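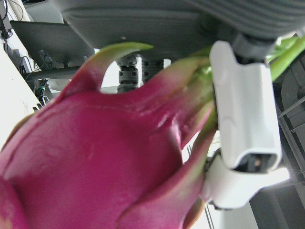

Growers at the Sasaki cooperative said the scales should be judged before the skin is, as a fruit with brown, brittle tips has been off the plant too long whatever its color.

26 May 2020
By staff

Search this site Enter keywords Go

HERKPORT — Dragon fruit from the Mamine district will be sold at the Herkport wholesale market under a new grading sheet, the market operator Dastton said on Tuesday. The sheet covers skin color, scale condition and weight.

Top-grade fruit must have at least 90 percent pink or red skin. Scales may be green or yellowish green at the ends, but dried or broken tips move the fruit down one grade. The minimum weight for the top grade is 293 grams. Lighter fruit can still be sold, in a separate lot.

Boxes will be packed in a single layer with the scales folded toward the stem end — a loose scale can mark the skin of the next fruit. Packed boxes may be held for up to seven days in the cold room. After that they must be graded again or withdrawn.

Sellers have 14 days to send written comments to the market office. The Sasaki cooperative has asked for a lower weight limit late in the season, when fruit from older plants tends to be smaller. Dastton said the limit will be reviewed in November.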